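サイト内検索 キーワードを入力 検索

連続音楽番組『Vrabec』制作助成 中間進捗報告書

提出先:Porkgate映像助成基金 審査担当
提出者:Brondham 制作管理部
基準日:2019年5月31日

1. 報告の範囲

本報告書は、助成対象である連続音楽番組『Vrabec』(全六話、各話本編44分)について、基準日時点の制作状況、予算の執行状況、未解決事項および次期の作業計画を記載するものである。前回報告で承認を受けた変更(第四話の収録会場の変更、ナレーションの録り直し)は実施済みとして扱い、経緯の再掲は行わない。

番組の構成は申請時から変更していない。各話は、ゲスト歌手への聞き取り、過去の出演映像、公開収録での歌唱の三要素で構成する。聞き手は全話を通じて一名とし、再現映像は使用しない。演出はHervé Vidalが全話を担当する。

なお、申請書で「仮題」としていた各話の副題は、第一話から第四話までを確定とした。第五話と第六話の副題は仮のままである。

2. 収録の進捗

2.1 聞き取り収録

第一話から第四話までの聞き取りは完了した。第五話は前半の収録を終え、後半はゲスト側の公演日程の都合により次期に実施する。第六話は出演契約の締結後に着手する。

収録はすべて三台のカメラで行い、タイムコードを音声収録機と同期させている。第二話で発生した同期のずれは、収録開始時と終了時の双方で確認信号を記録する方法に改めて以降、発生していない。第二話の該当箇所は波形を基準に手作業で合わせ直し、編集上の影響は残っていない。

聞き取りの文字起こしは第四話まで納品済みである。第三話はゲストが二言語を切り替えて話しているため、起こしと翻訳を同一の担当者に一括で発注した。発注費は編集費の内訳に計上した。

2.2 公開収録

歌唱部分はNidov市の旧映画館で収録している。客席数は200で、カメラ用クレーンの設置に伴い後方二列を使用不可とした。この措置は会場との覚書に記載がある。

第一話から第三話の公開収録は完了した。第四話は変更後の日程で実施し、本番とは別に、観客を入れない状態で二曲を追加収録した。追加分は編集時の差し替え用であり、放送尺には算入していない。

客席の映り込みについては、入場時に配布する書面で同意を得る方式を継続している。同意しない来場者には撮影範囲外の席を案内する。第三話の収録では該当席が不足したため、第四話から上手側の一画を追加で確保した。

2.3 技術仕様

映像の収録形式、色域、フレームレートは全話で統一した。第一話のみ、手持ちカメラの一部素材が異なる設定で記録されていたため、変換後に使用している。変換素材の使用箇所は第一話の編集記録に明記した。

音声は会場の各マイクを個別に記録し、会場側のミックスは参照用としてのみ保存する。放送用のミックスは別途作成する。第二話ではピアノの低音側に空調音の混入が認められた。収録中の空調停止は第三話から実施している。

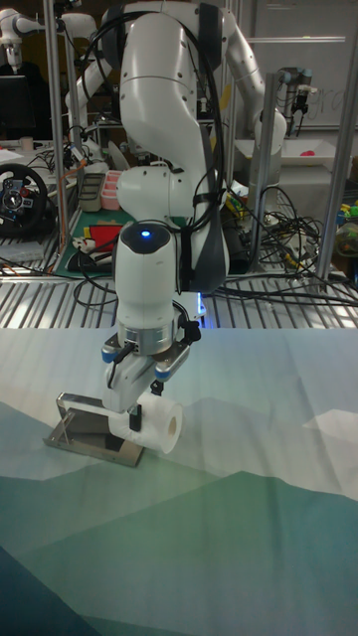 図1 白いアームとトイレットペーパーのロール

3. 過去映像の調査と権利処理

3.1 調査台帳

番組で使用する候補となる過去の出演映像、写真、新聞切り抜き、録音について、調査台帳への登録を進めた。基準日時点の登録件数は3559である。台帳には所蔵元、収録時期、媒体、画質の区分、権利者、許諾状況、使用予定話数の各欄を設けている。

登録件数は当初の想定を上回った。所蔵元が同一番組を複数の媒体で保管しており、媒体ごとに画質と音質が異なるため、重複を統合せず別件として登録したことによる。使用候補への絞り込みは各話の構成が固まった段階で行う。

3.2 許諾状況

第一話と第二話で使用する過去映像は、放送、再放送、見逃し配信の三区分について許諾を取得した。第三話は一件を除き取得済みである。未取得の一件は、制作会社の解散により権利の承継先が確認できていない歌番組の映像で、承継先の調査を外部の権利調査事務所に委託した。調査の回答が次期の編集期限に間に合わない場合は、同じ曲を歌った別の出演映像に差し替える。差し替え候補の許諾は確保してある。

第四話については、使用候補の一覧を権利者に送付し、回答待ちである。第五話と第六話は候補の選定段階にある。

楽曲の権利処理は、演奏利用と録音利用を分けて申請している。公開収録で歌唱した曲のうち、編曲を加えたものについては編曲者との契約を別に締結した。第二話の編曲一件で契約書の利用地域の記載に不備があり、訂正版を再締結した。

3.3 素材の複製と修復

所蔵元から借用したテープは、複製作業の前に状態確認を行い、結果を台帳に記載している。テープの劣化が認められたものは、専門業者で処置した後に一度だけ再生し、その際に保存用の複製を作成した。借用テープの返却は、第一話および第二話の分について完了し、所蔵元から受領書を得ている。

画面比率の異なる映像は、原則として元の比率のまま左右に黒帯を付して使用する。拡大による全画面表示は行わない。この方針は演出および編集の双方で合意しており、各話の仕様書に記載した。画質の補正は、ノイズの軽減と色ずれの修正にとどめる。

4. 編集および仕上げ

4.1 映像編集

第一話と第二話は映像の編集を確定した。第三話は粗編集の二稿目、第四話は素材の整理と仮つなぎの段階にある。確定後の変更は、権利上の理由または事実関係の誤りがある場合に限り、変更票を起こしたうえで行う。

第一話の初稿は規定尺を超過した。超過分は、聞き取りの導入部と歌唱一曲の前奏を短縮することで解消した。歌唱は原則として一曲を通して使用するという演出方針に変更はなく、前奏の短縮についてはゲストおよび編曲者の了承を得ている。

第二話では、聞き取りの内容と過去映像の収録年が一致しない箇所が見つかった。調査の結果、ゲストの記憶違いと判断し、発言はそのまま残して画面上の字幕で収録年を補う形とした。字幕の文面はゲスト側の確認を経ている。

4.2 音声

第一話の放送用ミックスは完了した。第二話は歌唱部分のミックスを終え、聞き取り部分の整音を進めている。空調音の混入については、低域の処理で放送基準を満たす水準まで軽減した。ピアノの響きへの影響を確認するため、処理前後の比較音源を演奏者に送付し、処理後の音源で了承を得た。

ナレーションは第一話と第二話を録音済みである。録り直しは、歌手名と曲名の読みを統一する目的で行った。読みの一覧を作成し、以後の全話に適用する。

4.3 字幕および解説音声

聴覚障害者向け字幕は第一話が完成し、第二話が校正中である。歌詞の表示については、曲の冒頭に音符記号を付し、話者名の表示とは色を分けた。曲間の拍手は、放送内容の理解に必要な場合に限り文字で表示する。

解説音声は第一話のみ試作した。歌唱中に解説を重ねると歌詞が聞き取りにくくなるため、衣装や舞台の情報を曲の前後に移した。試作版は外部の評価者に送付してあり、評価結果を受けて全話の方式を決定する。評価項目は、解説の量、開始位置、歌唱との音量差である。

4.4 題字および画面デザイン

題字、話数表示、人物名表示のデザインは確定した。人物名表示の書体は、小型の画面での可読性を確認した結果、当初案より線の太いものに変更した。曲名表示には作詞者、作曲者、編曲者を併記する。文字量が多い曲では二段組とし、表示時間を延長する。
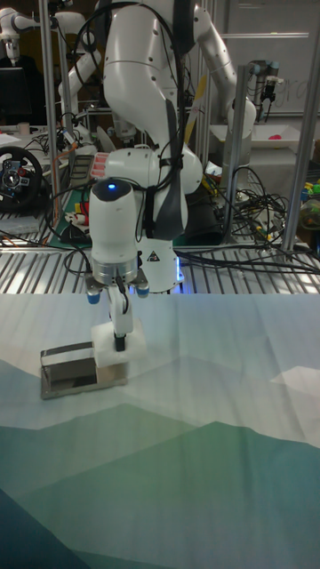 5. 予算の執行状況

5.1 全体

助成対象経費の執行率は65パーセントである。執行額には、契約済みで支払期日が到来していないものを含まない。費目間の流用は、前回報告で承認を受けた会場費への一件のみで、今期は新たな流用を行っていない。

5.2 費目別の状況

収録費は計画の範囲内で推移している。第四話の会場変更に伴う機材の運搬費は、承認済みの流用分で充当した。第五話後半の収録延期による追加費用は、技術スタッフの再手配にかかる手数料のみで、収録費の予備分で吸収する。

権利処理費は執行が遅れている。第三話の未取得分と第四話の回答待ち分が未払いのままであることによる。許諾料の単価は、見逃し配信の期間を延ばした場合に上昇する契約が多い。配信期間は申請時の計画どおりとし、延長は見込んでいない。

編集費は、第三話の翻訳を文字起こしと一括発注したことで、当該話の内訳が計画を上回った。第一話の編集日数が計画を下回ったため、費目全体では超過していない。

素材の修復費は計画を下回った。処置を必要とするテープが想定より少なかったことによる。残額は第五話と第六話の候補素材に充てる予定であり、現時点で他費目への流用は申請しない。

広報費は未執行である。執行は放送日の確定後とする。

5.3 証憑

請求書、領収書および契約書の写しは、費目と話数の順に整理し、別冊として提出する。外貨建ての支払いについては、支払日の換算率を示す書面を添付した。第二話の編曲契約は、訂正前と訂正後の双方の写しを綴じている。

6. 未解決事項

6.1 第六話の出演契約

第六話のゲストとは、出演条件の大枠で合意しているが、契約書の締結には至っていない。争点は、公開収録の音源を番組以外で利用する場合の扱いである。当方は、番組および番組宣伝以外の利用を契約の対象外とする案を提示した。先方の所属事務所からは、宣伝利用の長さに上限を設けるよう求められており、上限値の調整を続けている。

契約が次期の収録準備の開始までに締結できない場合、代替のゲストに打診する。代替の候補は放送局の編成担当と共有してある。この場合も話数および各話の尺は変更しない。

6.2 第五話の曲目

第五話では四曲の歌唱を予定している。うち一曲は、作詞者の遺族から歌詞の一部変更を認めない旨の連絡があった。ゲストは公演で長年、歌詞の一部を変えて歌っており、収録でも同じ形を希望している。演出側は、元の歌詞で歌唱する案と、曲目を差し替える案の二案を作成した。聞き取りの後半で当該曲に触れる予定であるため、曲目の決定は後半の収録より前に行う必要がある。

6.3 放送枠

放送局からは、各話の間に入る告知の位置を一か所増やす提案を受けている。提案どおりとした場合、本編の尺に変更はないが、本編の区切りが一つ増える。編集が確定した第一話と第二話では、区切りの追加により歌唱の直前で中断が入る。当方は、歌唱と直前の聞き取りを分断しない位置に限って受け入れると回答した。

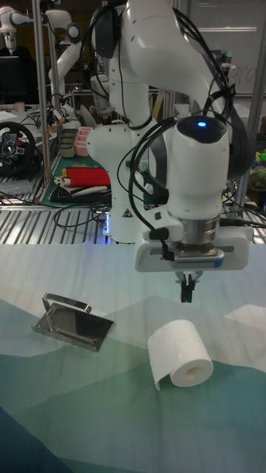

Ailsa Mowatからは、第二話の試写後に、区切りを増やすなら聞き取りの前半に置くべきであり、歌唱の手前で切ると聞き手の最後の質問が宙に浮く、との意見が書面で寄せられた。同じ書面には、過去映像の黒帯は見ているうちに気にならなくなるが、曲名表示の二段組は読み終わる前に消える、との指摘もある。表示時間については指摘を受け入れ、第二話の二段組表示をすべて延長した。区切りの位置は、この意見を添えて放送局に再提案した。

7. 次期の作業計画

次期の作業は以下の順で進める。

・第五話の曲目決定および聞き取り後半の収録
・第三話の映像編集の確定、放送用ミックス、ナレーション録音
・第四話の粗編集および過去映像の許諾取得
・第五話の公開収録
・第六話の出演契約の締結、聞き取りの準備
・解説音声の方式決定および第一話の本制作
・第二話の字幕校正の完了

第六話の公開収録は8月に予定している。会場は仮予約済みで、確定の期限は出演契約の締結期限と同日に設定した。会場側の改修工事が同時期に計画されているが、工事範囲はロビーに限られ、客席と舞台の使用に制限はない旨の回答を得ている。搬入口は工事車両と共用になるため、搬入時刻の調整を行う。

各話の完成素材は、放送局の技術検査を経て納品する。第一話の検査は、映像と音声を一括で受ける。検査で不合格となった場合の修正期間は納品計画に織り込んである。

8. 貴基金への承認依頼事項

次の二点について承認を求める。

(1) 第六話の出演契約が期限までに締結できない場合に、代替のゲストで制作を継続すること。予算の総額に変更はない。

(2) 第三話の成果物の提出期限を、権利調査の回答期限に合わせて一回延長すること。差し替え映像を使用する場合は、延長の有無にかかわらず当初の期限内に提出する。

添付資料
別紙一 各話の作業状況一覧
別紙二 費目別執行表
別紙三 調査台帳の抜粋(第一話から第三話)
別紙四 第二話の変更票
別冊 証憑写し

本報告書に関する照会は、Brondham 制作管理部あてに書面で送付願いたい。演出内容に関する照会は、制作管理部を経由してHervé Vidalが回答する。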